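Komstead Two-Arm Cloth Bench

Setup, care and spare parts

The Komstead Cloth Bench is a tabletop cell with two matching arms, built for spreading, folding and sorting small textiles. It ships from our shop in Zakance with the frame assembled, the arms mounted on their plates and the wiring run. What is left to do on site is leveling, connecting power, checking the cable loops and teaching the arms where the table is. One person can do all of it, though a second pair of hands helps when lifting the frame onto its stand.

In the crate

Aluminum frame with wall panels fitted
Wooden tabletop
Two arms with grippers, on their mounting plates
Flirden controller and power supply
Tô fingertips, two pairs fitted and one spare pair
Plastic parts bin
Hex keys, table shim set, bag of replacement screws
Check cloth, hemmed

The controller and the check cloth are packed in the flat box taped under the lid. Please look there before writing to us about missing parts.

Placing the cell

Stand the cell on a floor that doesn't flex when someone walks by. The stand needs a clear space of 800 mm in front for access to the arm bases. Leave enough room behind the back panel to get a hand to the bolts.

Level the tabletop, not the frame. Lay a spirit level across the grain, then along it, and use the shims between the table and the rails until both readings are good. The wood moves a little with the season. If the room is heated in winter and not in summer, expect to redo this when the heating goes on and again when it goes off.

Do not varnish or oil the table. Cloth drags differently on a sealed surface, and the fingertips pick up residue. Wipe it with a dry lint-free cloth. A stain can be sanded out by hand with fine paper, going with the grain.

Mounting plates and bases

Each base sits on a black plate. The plate screws are tightened before shipping but they can settle in transit, so go over them once with the long hex key before the first power-up. Work across the plate from corner to corner. Then take hold of the base with the power off and try to rock it. Any click or movement means a screw is still loose or has bottomed out early. Screws that bottom out are nearly always the wrong length; the plates take the 16 mm screws from the bag and nothing longer.

Cable loops

The arm cables run outside the links. They need slack at the wrist and at the elbow so that neither joint pulls on its connector at the end of its travel. With the power off, move each arm by hand through its full range and watch the cable as you go. You are looking for three faults:

The loop goes tight before the joint reaches its stop.
The loop catches on the elbow housing.
The cable drops low enough to touch the cloth.

Fix the first by feeding slack up from the base. Fix the other two by turning the clip a little outward. Cable ties should be snug enough to stay put and loose enough to slide with a push of the thumb. A tie pulled down hard will break the conductors inside the jacket well before the outside shows any wear.

The thin wires at the small boards by the bases are more delicate. Keep sleeves and tools away from them, and never lift the cell by anything near the bases. If a connector has come off, push it straight back in with the power disconnected. It should go in without force.

Fingertips

Fingertips are the part you will replace most often. A worn tip still closes and still reports a good grip, so the first sign is usually a corner that slips out halfway through a lift. Run a fingernail across the pad. If the texture is gone at the point, change the pair. Always change both fingers of a gripper together.

To change a pair:

1. Open the gripper from the Flirden panel and switch off power.
2. Support the wrist with one hand.
3. Back out the two screws on each finger and slide the tip off.
4. Brush lint out of the seat.
5. Slide on the new tip, tighten by hand, then a quarter turn with the short key.
6. Power up and run the grip zero routine.

Skipping step 4 leaves the tip sitting slightly proud, and the gripper will press harder on the table at one side than the other. If you see small dents appearing in the wood, start by looking at the seats.

Table height

The arms pick up fabric by coming down beside an edge or corner and closing on it. That only works if the controller knows the height of the table to within the thickness of a thin towel. Run the height routine after any of these: new fingertips, re-leveling, a plate screw tightened, or a hard bump. It touches the table at several places with each arm in turn. Clear all fabric off the wood first. One forgotten sock will give you a false high spot, and the arm will then close on air whenever it works in that area.

Corner check

We recommend the corner check at the start of each working day. Spread the check cloth in the middle of the table and flatten it by hand. It need not be square to the rails. Start the check and both arms will go to the two far corners, grip, lift slightly and hold. Look at each gripper from the side while it holds. The fingers should have the corner itself, with only a little fabric bunched between them.

A gripper with too much cloth in it is reaching in too far, so reduce the reach setting for that arm in small steps. If the hem slips out, look at the fingertips before you touch any settings. When both corners are held well but the cloth creases strongly toward one side, the arms are probably lifting unevenly. Repeat the height routine, then the check.

Parts bin

The bin stands beside the right arm. It holds pieces waiting to be handled or pieces that are done, depending on your program. Its position is stored in the controller, so put it back in the same place after emptying. Fabric hanging over the rim can be caught by the elbow on its way past; tuck it in.

Service intervals

Every day: corner check, wipe the table, look over the cable loops.
Every week: clean the finger seats, check plate screws, remove lint from around the bases.
Every 1000 hours: replace the cable clips and ties, inspect the elbow side plates for play, back up the controller settings.

Lint is the main enemy of this cell. Use a soft brush and a vacuum held a hand's width away. Compressed air drives fibers into the motor housings and should not be used.

Spare parts

CB-66 fingertip pair, Tô, fits left or right
CB-66L fingertip pair, Tô, long, for thick towels
Cable set, one arm, with clips
Mounting plate with screws
Replacement tabletop, unfinished
Check cloth

Arms can be exchanged as complete units. Note down which side the old one came from, take it off with its plate, and leave the cable attached to the arm. The replacement goes on the same way.

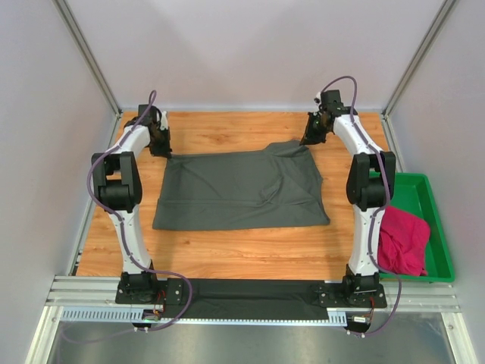

After an arm exchange, run the grip zero and height routines on both sides, including the arm you didn't touch, and finish with the corner check. Old arms go back to Zakance in the crate the new one came in, with the gripper closed and the wrist wrapped.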